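3.2 Gripper setup and upkeep

The Tufa cell uses one arm with a parallel gripper and a small camera at the wrist. Both fingers are set to close on the long sides of a 2-by-4 building brick, leaving at least the upper two rows of studs in view of the camera. Finger alignment was checked at the start of each shift by closing the jaws on a single brick and comparing the two contact edges. When the edges disagreed, the left finger was loosened, reseated and tightened again before any trial was run.

Closing force was fixed after a short sweep. At the lowest setting bricks rotated in the grasp during lifting; at the highest, joined pairs came apart when only the upper brick was held. All 3633 grasps reported in Section 4 used the middle setting.

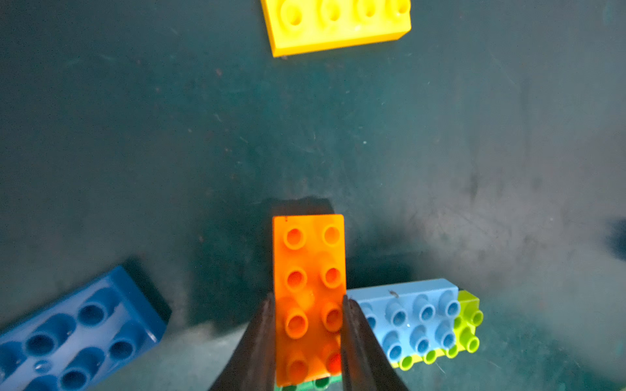 Figure 3. Wrist camera view with an orange brick between the fingers. A light blue and a lime green brick lie on their sides at right.

Camera exposure was locked for the whole study. Glare from the work surface shifted with the room lights, and automatic exposure made the stud detector unstable – most often on yellow bricks. The surface itself was wiped every 280 grasps. Scratches were left alone, as replacing the mat would have required a new hand-eye calibration.

Finger pads were changed after roughly 220 joined-pair trials at the Trollthorpe site, where wear was first noted by K. Nisbet in November.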